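Zumden Serving Set – Set-up and Care Guide

Section 4: Laying out a snack place

4.1 Wipe the tabletop with a soft, damp cloth and dry it. Where two tables are pushed together, keep dishes and bottles off the seam.

4.2 Set the green wavy-rim dish down first, toward the left. Leave space on the right for the basket.

4.3 Place one bread roll in the dish, top side up. It may lean to one side – this is fine as long as it stays inside the rim.

4.4 Stand the drink in front of the dish with the cap closed. Bottles up to 400 ml can be used.
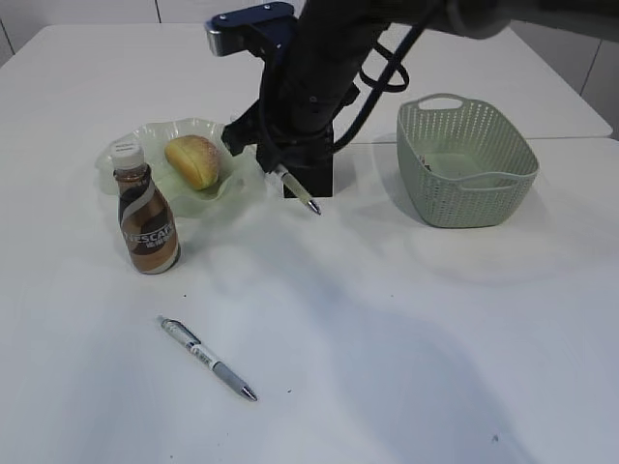

Fig. 7. Dish with roll, bottled coffee and basket.

Note: The bottle may overlap the rim when seen from the seat. Leave enough room to lift the dish without knocking the bottle over.

4.5 Turn the label toward the person who will be seated. Do not open the bottle for them.

CAUTION: Do not place hot pans or freshly boiled drinks in the dish. Let baked goods cool for 2 minutes before serving. 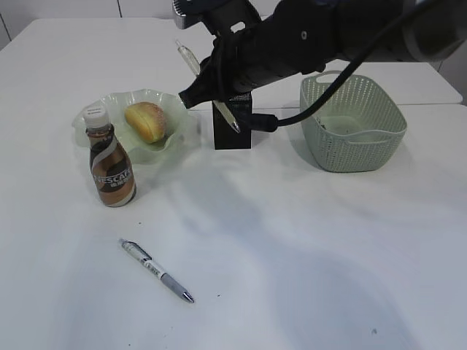
4.6 Check the place from the seat before moving on to the next one. The roll and the drink should both be within easy reach, and the basket should not block either of them.

4.7 After use, empty the dish and shake out the crumbs. Wash by hand in warm water with mild soap. Do not use scouring pads on the rim – scratches cannot be polished out.

4.8 Dry fully before stacking. Replacement dishes are listed under part no. 167, baskets under part no. 169.

Revised 23 October 2018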